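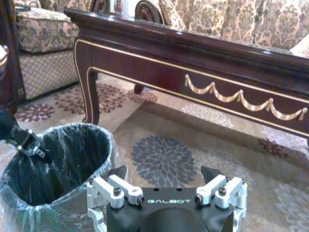

Triin Rimkutė
Writer, mother of two, keeper of too many chargers

My old phone finally gave up in August, at the worst possible time, with my sister on the line and a pot of soup boiling over. The screen went green, then gray, and then it just sat there in my hand like a bar of soap. I had owned it for five years, so I can't really complain (though I did, at length, to anyone who would listen).

I have never enjoyed buying phones. The stores are so bright, and I always walk out with a case I didn't want. So this time I asked my friend Elīna, who had just bought a used one online and was very pleased with it. She sent me to a little refurbishing shop called Dostier, and I spent most of an evening on their site with a cup of tea, comparing things I only half understand.

What I wanted was simple enough. I wanted a battery that would last through a school day and an evening of messages, a headphone jack if I could get one, and a camera that doesn't turn my kids into smears when they run. I also wanted it to fit in my coat pocket, and you would be surprised how many phones don't!

In the end I picked a Sqalli in dark blue for $178. There was a nearly identical one for $181 with a slightly better battery grade, and I went back and forth over those three dollars for much longer than they deserved. I still wonder about it a little.

It came in a plain box with a cable and no plug. There is a small scratch near the charging port, just as the listing said, and otherwise it looks lovely. Moving my photos over took almost 69 minutes - I know because I had promised the kids a movie when it was done, and they kept me informed.

The first week has been good. I still reach for the power button on the wrong side, and the keyboard keeps changing "soup" to "soul," but calls are clear and I get to bedtime with plenty of battery left. My sister says I no longer sound like I'm calling from a bathtub.

I'm still looking for a case, by the way. If you know of one with a grippy back that isn't an inch thick, please leave me a note in the comments.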